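墙面方砖

墙面方砖嘛,说白了就是贴在墙上的正方形薄砖,厨房、浴室、老澡堂里到处都是。这个词条我断断续续写了一阵子,算是自己贴砖多年的一份笔记,想到哪儿写到哪儿,各位多包涵!

先说名字。我们这边的师傅管它叫“方片”,Lodport那一带的老工人叫“小面包”,我猜是因为早年的砖边缘磨圆了,鼓鼓的。书面上统一写“墙面方砖”或者“方形墙砖”,都行。

原料主要是黏土、长石和石英,磨细、压坯、上釉、进窑。我在Skarneo窑厂的旧账本里翻到过一个烧成温度,1039度,写得特别认真,旁边还画了个圈。釉面砖的坯体比较疏松,吸水多,所以一般只上墙,不铺地(真有人拿去铺地的,踩两年就花了)。

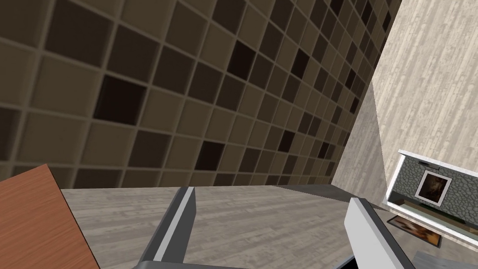

颜色这件事我可以聊一晚上。早期的窑火候不匀,同一窑出来的砖有深有浅,厂里按色号分拣,挑剩的便宜卖。后来大家反倒喜欢上这种深浅混着的效果,Sirnska的一家小厂干脆把几个色号打乱了装箱,取名叫“乱色箱”,每箱50片。贴的时候最好多开几箱一起抽着用,不然容易一块墙偏深、一块墙偏浅,退远了看特别明显。

铺法上,最老实的是通缝,横平竖直,对墙面平整度要求高,歪一点就露馅。错缝宽容些。还有斜铺,把方砖转个角度贴成菱形,好看是好看,边上要裁一大堆三角,费料费工,我自己只干过一次,再也不想干了。

勾缝剂分水泥基和环氧两类。水泥基便宜好上手,时间长了会发黄;环氧的耐脏,可是干得快,手慢的人会很狼狈。浅色缝能把格子衬得很清楚,深色缝则把整面墙收成一片,看你想要哪种。缝宽我习惯留2毫米,手工砖尺寸误差大,得再放宽一点。

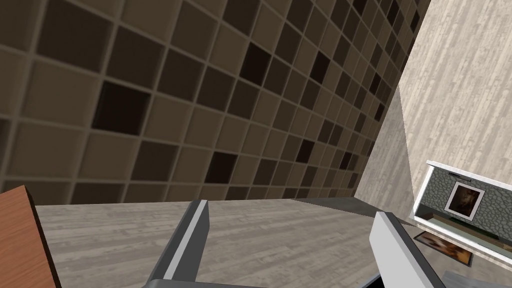
旧墙砖能不能不敲,直接在上面贴新的?
得看旧砖牢不牢。拿小锤挨片敲一遍,空鼓的先铲掉补平,釉面打磨拉毛,刷一层背胶或界面剂,再用瓷砖胶薄贴。墙会厚出来一截,插座和门套要提前算进去。

保养没什么讲究,中性清洁剂加软布就够了。别用强酸!釉面倒还扛得住,水泥缝一碰就酥。缝里发霉的话,先把通风弄好再说,光刷没用。

收藏旧砖的人也不少。Liu旧料行收过一批从澡堂拆下来的方砖,我去挑了32片,背面的灰浆泡了好几天才弄干净,现在贴在我家灶台后面。挑旧砖要看背纹和边角,釉面上的细裂纹不算毛病,有些人还专门找带开片的。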